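Grendmont is looking for people to test Jikik, our rental service for two-arm robot workstations. You do not need any experience with robots. In June, each tester will come for one session of 70 minutes, guide the arms through small pick-up tasks, and then tell us which parts of the instructions were hard to follow. We have places for 60 persons. Please write to Ritu Dixit at the front office and mention which hours suit you.
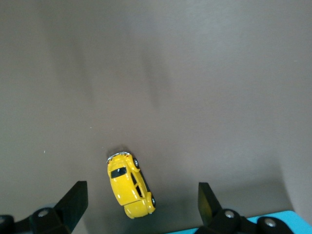 The yellow toy car, a gripper and the table, in both pictures.

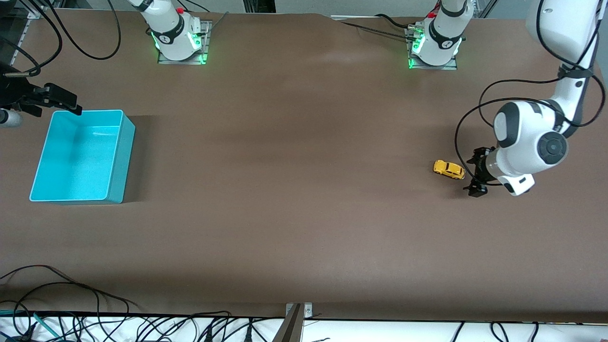 Do I have to bring my own computer?
Everything you need is at the workstation, including a computer with the Jikik program installed.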